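Nos petits coins de travail, la galerie de décembre

Voilà, décembre est là, les journées raccourcissent, et comme chaque année j'ai eu envie de parler des endroits où l'on s'assoit pour travailler quand il fait nuit à cinq heures. L'an dernier vous aviez été 16 à m'écrire après la galerie des étagères, et plusieurs d'entre vous réclamaient des bureaux, des vrais, avec ce qui traîne dessus. J'ai mis du temps (pardon Rocío, je sais, tu me l'as demandé 6 fois !), mais la page est enfin commencée et je la compléterai au fil des semaines.

Un mot d'abord sur le tapis de bureau, puisque c'est lui qui revient le plus dans vos messages. J'ai longtemps cru que c'était une coquetterie. Et puis Rocío Guzmán, avec qui je tiens ce site depuis l'époque où il s'appelait encore Cuadros, m'a convaincue d'en essayer un grand, un très grand, qui prend presque toute la table. Je ne reviendrais pas en arrière. Sur un plateau blanc surtout, le soir, sous la lampe, la lumière rebondit partout et l'on finit par plisser les yeux sans s'en rendre compte ; un brun un peu gris calme tout cela, et l'on a tout de suite l'impression d'être installé quelque part.

Pour la lampe, nous ne sommes toujours pas d'accord. Rocío la veut à gauche, moi à droite, et nous avons chacune nos arguments, que je vous épargne. Ce qui compte à mes yeux, c'est un bras courbe et une base assez lourde pour ne pas basculer quand on tire dessus d'une main distraite. La mienne vient de chez Tindard, je l'ai payée 62 euros en fin de série et je la déplace sans arrêt.

Reste la question des boîtes. J'ai un faible pour les vieilles boîtes en bois, celles dont les arêtes sont un peu écaillées et que l'on n'ose pas repeindre. On y glisse les câbles, les carnets, les lettres auxquelles il faudrait répondre, on referme, et la table respire. Si vous en cherchez une, passez chez Plimside en fin de matinée, ils déballent à ce moment-là et il y a toujours une poignée dépareillée ou une plaque dorée pour me faire craquer.

Envoyez-nous vos bureaux jusqu'à la fin du mois, rangés ou non, avec deux lignes sur ce que vous y faites, cela nous fait toujours tellement plaisir de vous lire !
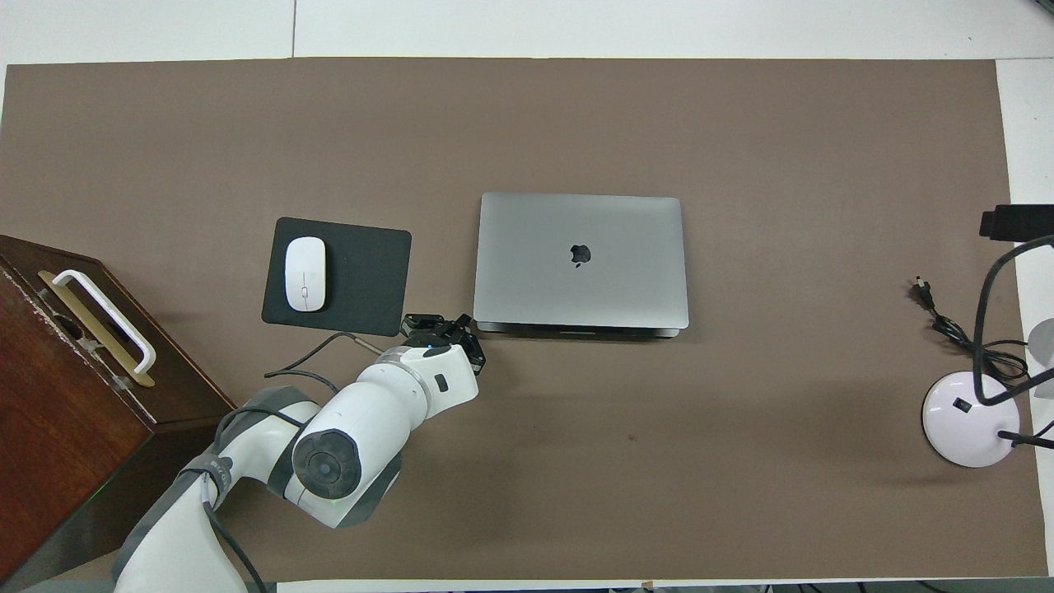 Ordinateur fermé, souris posée sur son tapis noir : c'est comme cela que j'aime une table en fin de journée, et je crois bien que je vais aller fermer le mien aussi.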